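Covering the Table, Storing the Eggs and Getting Tile Clean Again

I've been keeping a list of small kitchen fixes on the inside of a cupboard door at Grinley for years, and the door is now full, so I'm moving them here. They're in no order at all. Some came from my neighbor Roel Baert, who has more patience for cleaning than I'll ever have!

Brown paper and blue tape

Whenever I've got a messy job on, the table gets brown paper first. I buy the wide rolls, fold off what I need and tape it down with blue painter's tape. If you run more strips across the top you get a grid, and a grid is wonderful for sorting (one square for eggs, one for plates, one for whatever you haven't decided about yet). Don't fuss over the fold creases. Mine never flatten all the way and I've stopped trying.

Eggs

I'm a clear carton person. You can see how many are left without opening it, and I've quit buying a second dozen by mistake. Set the carton down flat before you open the lid, and have a plate close by for any egg with a crack in it - those get used the same day, in my house usually scrambled.
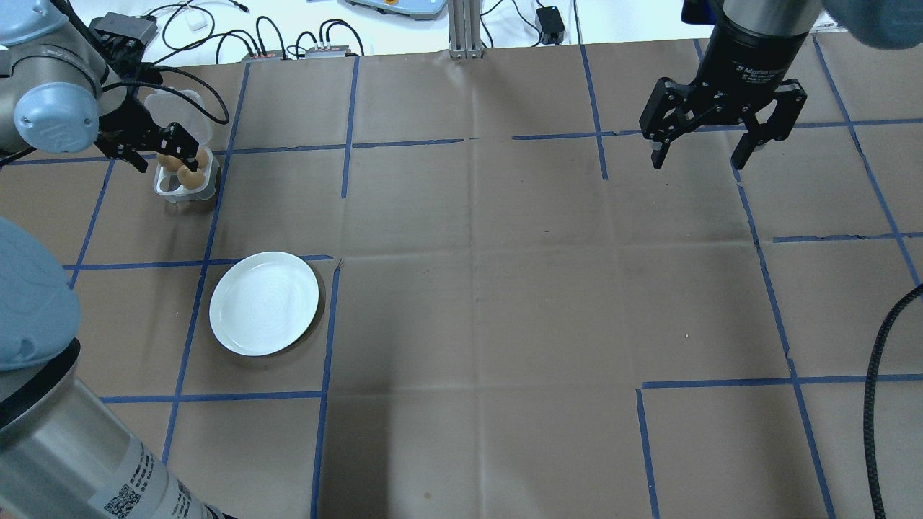

Brown eggs in their clear carton, with a white plate handy.

If a carton gets sticky, wash it in cool soapy water and let it air dry upside down. I've got one that has lasted since August.

Pale tile and what shows up on it

Pale beige tile looks lovely in the store and then shows you every single smear. The gray streaks are usually left behind by wiping with a cloth that was already dirty, so you're just moving the stuff from one square to the next. I use two cloths now, one to wash and one to dry, and I rinse the first one far more than feels necessary.

Go after the loose specks with a dry brush before any water touches the tile. For the joints I use an old toothbrush and baking soda paste, leave it for 16 minutes (that's one side of a record I like) and scrub along the line. Painter's tape over the joints you've already done will help you keep your place, and it peels off easily if you don't leave it down for weeks. 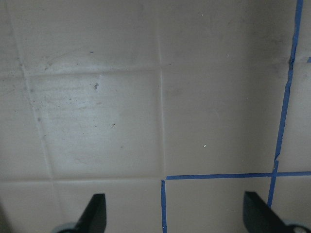

Odds and ends

Keep a roll of tape in the kitchen drawer, and fold the end under so you can find it again.

Save the cleaner pieces of brown paper. They're great for wrapping plates, and I line the vegetable bin with them too.

Write the date on your baking soda when you open it. The old box can go to scrubbing duty and the new one stays with the flour.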